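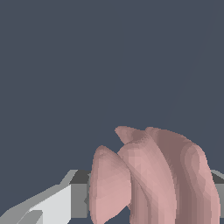

Gray primer under a pale wall color – worth it or not?

plumbline_deb
We're repainting the back bedroom in September. It is dark slate blue now, a leftover from the last owners, and we want it to end up a soft pink. The store told me to get a gray-tinted primer first. My brother-in-law says that's nonsense and a white one will do. The room has 8 foot ceilings and one window that faces north. I have 200 dollars for everything, including rollers. What would you do?

Zyanya Robles
White. Gray tint is for going dark, or for deep reds and oranges that don't cover well. With a light pink on top you want the lightest base you can get. Put on two coats of a decent stain-blocking primer and then two coats of color.

old_sash
I'd go the other way. I did my daughter's room over a navy and used white, and it took three coats before the blue stopped showing in the corners. Then I did the hall over the same navy with a light gray primer and it hid in one. Gray hides dark better than white does. It doesn't have to be a dark gray.

Zyanya Robles
It hides the blue, yes. Then you need your pink to hide the gray, and light pinks are weak. You've moved the problem up one coat. I'd sooner spend the extra coat on primer, it costs less per gallon than the finish.

old_sash
Depends on the finish. The Guta matte I used covered fine over gray.

plumbline_deb
Is Guta the one in the short wide can? They have it at the place on Steltberg Road but the color cards were all gone.

old_sash
Yes. They will mix from another brand's number if you ask at the counter. Get a sample pot first and paint it on a piece of board, not on the blue wall. On the blue you'll think it's a different color.

kettle_and_twine
Nobody has asked what sheen the blue is. If it's semi-gloss you have to sand it or nothing above will stick, white or gray. I peeled a whole sheet off my bathroom wall with my hand last winter. Scuff it with 220, wipe it down, let it dry, then prime.

plumbline_deb
I think it's eggshell. It has a slight shine when the lamp is on. I can scrub it without marking it.

kettle_and_twine
Eggshell still gets a scuff in my house. It takes an hour for a bedroom. Wash first if anyone ever used hair spray in there.

Senthil D'Souza
I painted apartments for 13 years. Both of you are right about part of it. For a dark blue going to a pale color I use white for the first coat, let it sit overnight, and look at it in the morning with the window light. If it's patchy I do a second coat. I have never needed a third unless somebody stretched the paint too far. Most coverage trouble is a dry roller. Load it more often than you think you need to, and use a 1/2 inch nap. The cheap 3/8 ones leave it thin.

On the north window: pink goes gray in that light. Pick one with a bit of yellow in it. The ones that look clean and cool on the card look like putty by four in the afternoon.

old_sash
Agree on the roller. Don't agree that you can judge primer patchiness. It isn't meant to look even. You're paying for a second coat to fix something the finish would have covered.

Senthil D'Souza
With a mid-tone, sure. With a pale pink I've had callbacks for it.

plumbline_deb
Okay, the yellow thing is useful. I had picked one that was on the cool side. There's another on the same strip called Huamán Clay that looks warmer but I was worried it would go peach.

Zyanya Robles
It will look a little peach at noon and pink the rest of the day. I'd take that over putty.

m_tolliver
Side question, same job more or less. Our house has a date stone that says 1774 and the plaster in the oldest room is lime. Can I use the same primer on that?

Senthil D'Souza
No. Old lime plaster needs to breathe, and a stain blocker will seal it. Start a new thread and say what's on the wall now. If it's limewash or distemper the answer changes again. And if there's any old oil paint in there, test it for lead before you sand.

m_tolliver
Will do, thanks.

kettle_and_twine
Deb, what are you doing about the trim? If it's staying white, cut the primer in tight. Primer on trim is a pain to get off once it's set.

plumbline_deb
Trim is getting painted too but after the walls. I bought the Urnport brush everybody recommended in the other thread – the angled one. So far that and the tape are all I have. I'm going with white primer, two coats, and the warmer pink if the sample looks all right. My brother-in-law is going to be unbearable.

old_sash
Still think you'll want the gray. Post how many coats it took.

Contact the moderators | Forum rules | © 2026 | Back to top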